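Clirkov Leather Cord Kit - my review after one winter of use

Print this page | E-mail this page

I make necklaces and bracelets at home and sell a few of them at the market in Wetton. For a long time I bought my cords ready made, with the clasp already glued, and I was never fully satisfied. The length was always wrong for somebody. So in August I ordered the Clirkov cord kit, and now I have used it enough to write something useful.

The kit comes in a flat cardboard box. Inside are three rolls of round leather cord (black, dark brown and natural), a bag with end caps and clasps, a small tube of glue, a pair of cutters and one sheet of instructions. I paid 26 dollars, shipping not included. The same shop, Cairns, sells also a bigger kit with flat cord, but I did not try this one.

The cord

The cord is the best part. It is 2 mm thick, it is soft from the first day and it does not smell of chemicals. With cheap cord the color comes off on the neck when the weather is warm, and I was afraid of this with the black one. I wore a black piece myself for 23 days, also in the shower, which I do not recommend to customers. On my white shirt I found nothing. The natural color got a little darker, but I like it this way.

The brown roll had one thin place, as long as my finger. I cut it out and used the rest. For this price I can accept it, but a person who makes only one long necklace would be disappointed.

Clasps and end caps

The bag says the clasps are silver plated. They look good and the lobster clasp closes with a clear click. The spring is stronger than I am used to, and one customer with painful fingers asked me to change hers for a hook and loop. The hook and loop is not in the kit, so I took it from my own drawer.

The end caps fit the cord well, almost too well. You must cut the end very straight, put a small drop of glue in the cap and turn the cord while you push. If you push without turning, the leather folds and then it will not go in any more. I lost two caps before I understood this, and the instruction sheet does not mention it.

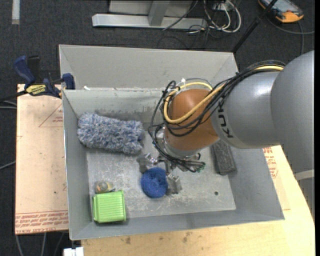 Page last changed: 19th February

The glue

I am less happy with the glue. The tube has a wide opening and too much comes out, so I put it first on a piece of paper and take it with a toothpick. It needs a full night to dry. I made a simple test: I hung a bag of sugar on a finished necklace with the kit glue, and on another one with my usual Wultgate jewelry glue. Both held the first kilo. With the second kilo the cord came out of the cap on the kit one, and the Wultgate one stayed. No pendant weighs so much, of course, but a child can pull very hard on a necklace.

Now I use the cord and caps from the kit and my own glue. The kit glue went to repair a picture frame.

The cutters

They are small and they cut leather clean for now. I would not use them for wire. The handles are short, and after ten or twelve cuts my hand is tired. If you already own good cutters you will leave these in the box.

How much can you make?

Clirkov promises material for 20 necklaces. I made 26 pieces, but some of these were bracelets, so the promise is fair. The caps finished before the cord. Extra caps can be ordered separately under number 322 in the Cairns catalog, and they are the same quality as the first ones.

Who is it for?

I would recommend it to somebody who has pendants and wants to put them on a nice cord without learning too many techniques. It is also good for adjustable necklaces with two sliding knots, because the cord is soft enough to slide and still holds its place. For heavy stone pendants I would take a thicker cord, at least 3 mm, and Clirkov does not offer it in this kit.

Good: soft cord, color stays, caps fit tightly
Not so good: glue, short cutter handles, poor instructions

My mark is four from five. I have ordered a second one already, mostly for the black cord.

Contact | Copyright, all rights reserved | Back to top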